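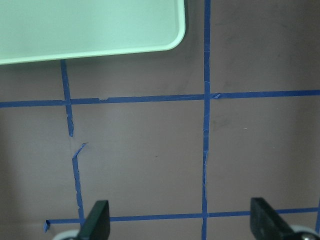
*The green tray and the tape.*

Setsuko Furukawa marked out the table on Friday, before Tiburcio was up. She used the blue tape from the drawer, the kind painters use, and she didn't bother with a ruler.

When he came down she was pressing a corner flat with her thumb.

"What's all this?" he said.

"Shares," she said. "Your sister's, yours and mine. Anything that doesn't fit in a section gets sold."

They had been clearing the flat above the Clisano for two days. Old Policarpio had lived there since before either of them was born, and he had kept everything small. Buttons, keys, fuses, foreign coins, the backs of watches. There were bank letters too, and one of them said he had 3490 in an account they had never heard of. Tiburcio had read it twice and put it in his coat.

He set the kettle going and came back to look.

"That line's crooked."

"So move it."

He picked at the tape with a fingernail. It tore. He folded the end under and stuck another bit over it, and then that creased as well. Setsuko watched him do it and said nothing.

"Whose is the tray?" he asked.

"Nobody's yet. It's where things wait."

"He used to do his tablets in that."

"I know he did."

The tray was pale green, like the walls at the clinic. He moved it up into the corner, out of the way, and then he stood with his hand on it.

"I found a letter," he said.

"From the bank. It fell out of your coat last night. I put it back."

The kettle clicked off. Down in the street someone was pulling up the shutter of the café.

"I was going to say."

"Then say it to your sister. She'll be here at ten."

He went into the hall and she heard him going through the pockets. He came back with the envelope and looked for somewhere to put it.

"In the tray," said Setsuko, and she went to make the tea.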